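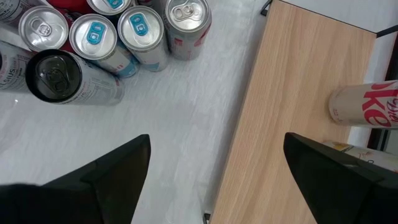 Aluminium cans on a marble-patterned surface, with a wooden board at right.

From: Orysia Levchenko
To: Smallholder Finance and Tenure list
Subject: Re: Comment on the draft outgrower contract, Bimham district

Dear colleagues,

Thank you to those who have sent written comments on the draft. The secretariat has read the message from Tuấn Dương, quoted below, and wishes to respond before the text goes to the growers' meeting on Saturday.

On the matter of side-selling, clause 9 has been redrafted. A grower who has delivered the agreed quota may now sell any remaining crop to any buyer, without notice to Oltano. The earlier wording required written consent, and several members considered this unworkable at harvest.

On payment terms, the company has agreed to 60 days from delivery. The secretariat had sought a shorter period and will raise the matter again when the contract is reviewed in May. Growers who rely on the Inero input credit scheme should note that repayments fall due only after the company has paid for the crop.

On land, the draft does not alter customary title. Plots remain registered in the name of the household, and the contract may not be used as security by either party. We would welcome advice from members with experience of joint registration, as the present form has space for one signature only.

Further comments may be sent to the list or to me directly.

Yours sincerely,
Orysia Levchenko
For the secretariat

> Tuấn Dương wrote:
>
> Dear all,
>
> I have three concerns with the draft. The first is the restriction on selling outside the contract. In Đoàn our members signed a similar clause, and those with a good season were left with produce they could neither deliver nor sell.
>
> The second is the delay in payment. A family farming less than a hectare cannot carry its labour costs for that long.
>
> The third is that the draft says nothing of women who work plots registered to a husband or father. Of the 200 households in our programme, many would be affected.
>
> Regards,
> Tuấn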